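My optician wants a robot. Jannik Meinecke has run the Padau shop for years, and the brochure on his counter is for a Drarnine bench unit at £3749, with cleaning and lens fitting promised for next May. I am fond of Jannik and would never tell him how to spend his money – but he did ask, so I shall! 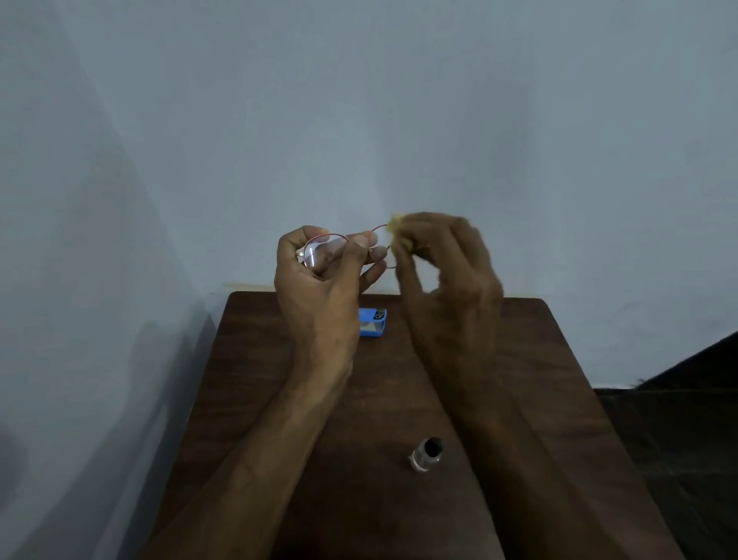
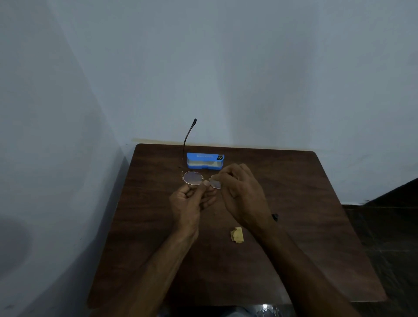

Round wire frames, a yellow cloth and a pair of hands at a wooden table.

My own feeling is that he should write down every small job for 3 months, see which ones really eat the day, and budget for servicing before he falls in love with anything. Hire first, if they'll let you, and keep a bit back for the bench stool.

Comments

Petra: We hired for 6 weeks. Glad we did.

Colin: What about training time?

Back to top | Contact | © Brinkmann Letters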